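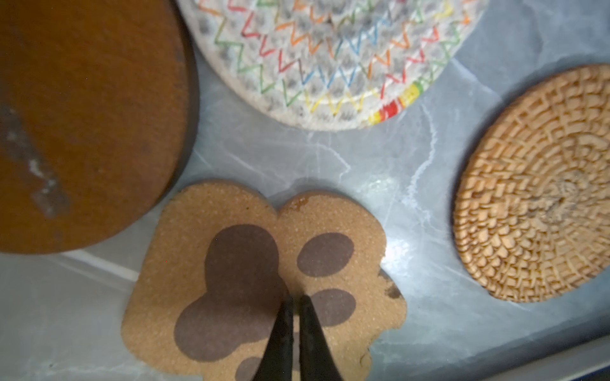 Un dessous de verre en liège, avec son empreinte de patte.

Rechercher sur Flondisside OK

Le liège, c'est quoi ?

Coucou, c'est Vija ! Tu as déjà touché un dessous de verre en liège ? C'est tout léger, un peu doux, et plein de petits grains. Moi, j'adore gratter le bord avec l'ongle (oui, je sais, il ne faut pas !).

Le liège, c'est l'écorce d'un arbre, le chêne-liège. On la retire sans couper l'arbre, et elle repousse tout doucement, pendant des années. Ensuite on la broie en granulés, on presse le tout bien fort, et on découpe la forme qu'on veut : un rond, une patte...

Et ça sert à quoi ? Une tasse de chocolat bien chaud peut laisser une marque sur la table. Le liège est rempli de minuscules cases d'air, alors la chaleur passe très mal à travers. Malin, non ?

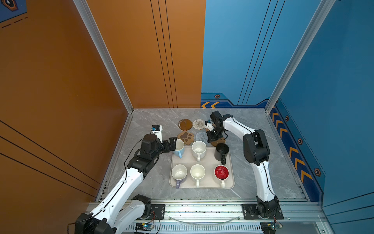
Six tasses et des dessous de verre sur un plan gris façon marbre.

À toi de jouer ! Pose un bouchon en liège dans un bol d'eau. Il flotte ! Essaie ensuite avec une petite cuillère, et raconte-moi ce qui se passe.

211 partages · 3 commentaires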